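Camera bag for a long rainy trip, roll-top or zip?

fernhollow_pat
Posted 5 September 2019
Hi all, I've been reading this board for ages and finally have something to ask. I'm headed up the coast at the end of the month for nine days of shorebirds and, if the forecast is anything like last year's, a whole lot of drizzle. My old shoulder bag has given up (the zipper pull came off in my hand in a parking lot, and I stood there feeling sorry for myself for a good while), so I need something new before I go. I've narrowed it down to the Fledomora roll-top and the Zileck zip backpack. I carry one body, a 100-400, a small macro and more snacks than I'd like to admit. Does anybody have either one? I walk slow and stop a lot, if that matters.

marshlight
I've had the Fledomora for two seasons now and I love it to pieces. I've been out in the kind of rain where you can't see the other side of the pond, and my gear has stayed dry every time. You do have to get the knack of the roll, three full turns and then clip the sides down, and the first week I was all thumbs with it. After that it's second nature. The straps are wide too, and my shoulders aren't what they were!

oldtripodleg
Going to disagree with marshlight, in a friendly way. A roll-top is fine if you pack it in the morning and take the camera out once. Pat says she stops a lot. Every stop means unclip, unroll, dig, shoot, put it back, roll, clip, and by then the sandpipers are in the next county. I went through one September like that and sold the bag to my brother-in-law. The Zileck opens along the side and you can have the camera up in a few seconds. It comes with a rain cover that tucks in the bottom, and it weighs next to nothing.

marshlight
But then you're fighting a rain cover every time you stop, aren't you? Covers blow off. I watched one sail across a mudflat once and it was sort of beautiful, but it wasn't cheap.

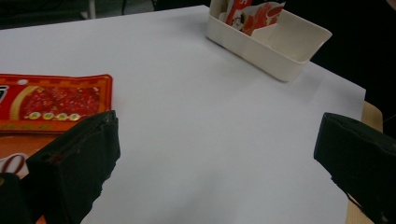

quietwing
Pat, before you spend a dime, figure out how much room you need, because both companies are pretty cheerful about what they claim will fit. When I was choosing mine I cut a piece of paper to the inside measurements of the bag and laid my lenses out on it with the hoods on. A big white sheet on the table, like the one in my picture, is just right for it, and you can pencil around each piece and move things until you're happy. I learned my 100-400 only went in the smaller Zileck with the hood reversed, and I'd have been cross to find that out on a boardwalk. I have the bigger one now and there's room for a thermos.

fernhollow_pat
Oh, I like that idea, quietwing! I have a roll of paper left over from the grandkids and I'll try it tonight after supper. Do you use the cover all day, or just when it gets going?

quietwing
Only when it gets going. The fabric shrugs off drizzle for 40 minutes or so, in my experience, and then the seam on top starts to feel damp. I'd put the cover on sooner than that if you're the worrying kind, and I am.

tidepool_gus
Nobody's mentioned price. The Fledomora was $75 more than the Zileck when I looked last week. For that difference I'd get the Zileck and a couple of plain dry sacks, put the body in one and the long lens in the other, and quit fretting. It's what I do in the canoe.

oldtripodleg
Dry sacks inside a bag puts you right back to unrolling things, Gus.

tidepool_gus
True, but I only unroll the one — and my lens was dry when I went in the river.

marshlight
You went in the river?? I think you owe us that story in its own thread. Pat, if you do go with the roll-top, get the gray. The black gets awfully warm in the sun, supposing you see any.

fernhollow_pat
You're all so kind. I traced everything out last night and the smaller Zileck is too tight for me with the snacks included, so it's the bigger one or the Fledomora. The shop in town has both on the shelf, and I'm going to take my camera in and practice getting it out, in front of everybody if I have to. I'll write back when I've picked one.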